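4. Recording demonstrations

This section covers recording one set of demonstrations on the Wovby bench arm, from setting out the baskets to closing the set. Mounting and calibration are in section 3. Do not start here if the arm has been moved since it was last calibrated.

4.1 Before you record

1. Wipe down the table and clear it of everything the task does not call for.
2. Set out the two baskets side by side, long sides running across the table. For the Ranbridge task list, use one brown and one orange.
3. Check that both baskets are empty.
4. Open the Streams page. You should see one head view and two wrist views, all updating.
5. Enter the task number. The basket tasks are 218 (brown basket first) and 222 (orange basket first).

Note: The wrist cameras have a fixed focus. A flat wall or panel seen through one of them will look soft.

Wrist view, head view, wrist view:

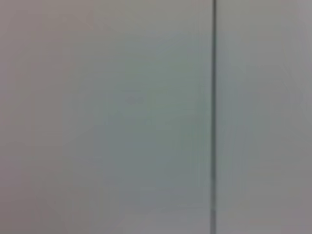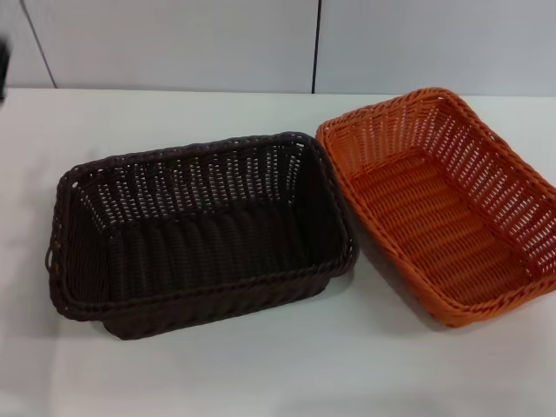
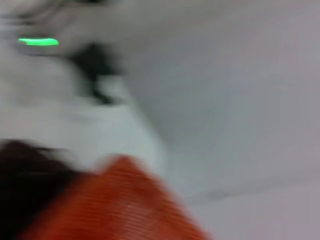 Page last changed: October 2024

4.2 Recording an episode

1. Bring both grippers to the start pose and let go of the handles for 2 seconds.
2. Press the left pedal. The counter on the Streams page goes up by one.
3. Carry out the task at an even pace. Small corrections are fine and should be left in.
4. Return to the start pose.
5. Press the left pedal again to save, or the right pedal to discard.

Caution: Keep hands and sleeves off the table while the pedal light is on. The arm follows the handles without checking for people.

Caution: Do not push down on a basket rim with a closed gripper. If the arm stalls, let go of the handles and wait for the hold tone before you reach in.

4.3 What to keep

Keep an episode if the task was finished, even when single frames are blurred. Fast wrist moves smear the wrist view, and the training job expects some of that. Discard the episode if:

- a stream froze or went black
- a basket left the table
- you stopped partway to talk or to adjust the handles
- the wrong task number was entered

Between episodes, shift or turn the baskets a little. Part of a basket may fall outside the head view, as long as its rim can still be made out. Do not mark positions with tape.

4.4 Closing the set

A full set is 200 saved episodes for one task number. When the counter reaches that figure, choose Close Set and wait for the upload bar to clear. Sets recorded at Eramthorpe go to the shared store automatically. At other sites, copy the set folder to the Ďurica drive and leave the folder name as it is.

Note: A closed set cannot be reopened. To add episodes, start a new set under the same task number.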